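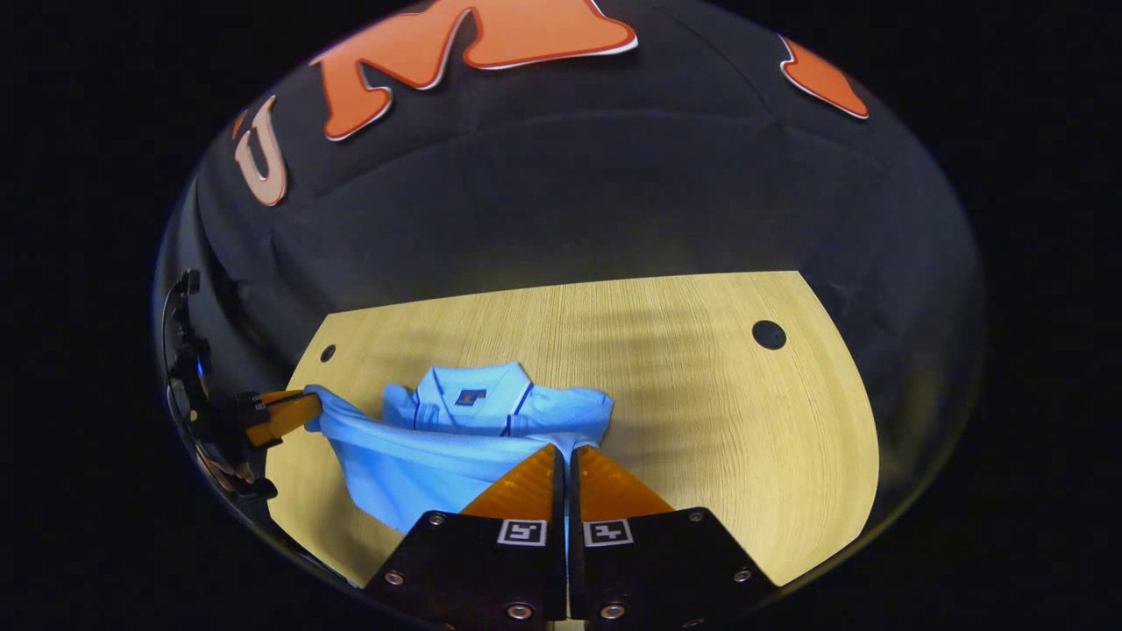 Orange on charcoal, white outline. The cloth still has its creases.

Grernham Community Board > Clubs, Fairs and Stalls > Stall cloths: iron, steam or give up?

pelmet_pete
Jun 18, 2023
I have been put in charge of the cloth for our stall at the Grernham fair in August. I didn't ask for this. I went to make the tea and when I came back it was mine.

The thing is a big dark fabric backdrop with printed letters, and it has spent the winter folded into a square in a bag under somebody's stairs. It now has creases and wrinkles all over it. The fair people want 164 pounds for a pitch this year, so I would like us to look as if we meant to come.

Can you iron over printed lettering? The label has been cut out, presumably by a person who finds labels itchy, although I can't think how they were wearing it.

marrowfat
Iron it on the back, low heat, tea towel between. Done. Next thread please.

tilda_in_gutville
Please do NOT iron it until you know what the letters are made of. If they're dyed into the cloth you can more or less do as you like. If they're the stuck-on sort, they will come off on the tea towel, and then you'll have a lovely tea towel with half a club's name on it, backwards. Ask me how our bell ringers came to be the BEL RINGER for two seasons.

Run your thumbnail over the edge of a letter. If you can feel a step, keep the iron away from it.

marrowfat
I've ironed ours every year since we got it.

tilda_in_gutville
And what does it say on it?

marrowfat
It says what it needs to say.

pelmet_pete
Thumbnail test done. I can feel something, but it might be a crease. It might be jam.

Mogens Vestergaard
Hello Pete. I did exhibition stands for a living for longer than was good for me. Forget the iron. Hang the cloth up in the bathroom the night before, run the shower hot, shut the door and go to bed (turn the shower off first, I have learned to include this). In the morning most of the small creases will have gone. The fold lines will not, and for those you want a hand steamer, kept moving, a hand's width off the cloth.

Afterwards roll it on a tube. Carpet shops throw the tubes away and are pleased to see you. Print side outwards, because rolled inwards the letters wrinkle against each other.

two_left_wellies
Print side INWARDS surely. You're protecting the print.

Mogens Vestergaard
From what? It is in a tube in a cupboard.

two_left_wellies
From the cupboard. You haven't seen our cupboard.

Sveinbjörnsson
Tension is the whole answer and you're all fussing about heat. Clips along the top, clips down the sides, bungee cord to the frame. A cloth pulled tight has no creases. Ours hasn't been ironed since we bought it and I've had people ask who does our laundry.

marrowfat
Ours hangs off two broom handles. Where would you like me to put the bungee?

Sveinbjörnsson
I'm going to leave that one.

tilda_in_gutville
Tension's fine until the wind gets up. Two summers ago the Senano people had theirs pulled tight as a drum and it went across the cricket pitch with the frame still attached, at some speed, and took the tombola with it. Very smooth cloth, though, I'll give them that. Not a wrinkle on it as it went past.

two_left_wellies
Has anybody thought of just buying a new one? I got a quote last month.

pelmet_pete
Go on.

two_left_wellies
355 pounds. 300 if we supply our own artwork.

pelmet_pete
Our bank balance is 891 and there's a roof. We'll be steaming.

marrowfat
Or ironing.

pelmet_pete
Borrowed a steamer from my sister. I tried it on a bottom corner with no letters and the corner looks very good. It looks so good that the rest of it now looks worse, and I'm committed. Does anyone know whether white outlines go before the coloured bit or at the same time? Asking in a general way.

Mogens Vestergaard
At the same time, if they go. Are you keeping it moving?

pelmet_pete
I am now.

tilda_in_gutville
Do you have a tea towel underneath?

pelmet_pete
I have my sister's tablecloth underneath.

two_left_wellies
Does it say anything on it yet?

pelmet_pete
Not so far. I'll do the next bit tomorrow when she's at work. Still need a tube, if anyone's passing the carpet place.

Sveinbjörnsson
I've got a spare tube, a bit bent at one end. You can have it. I'll throw in some clips.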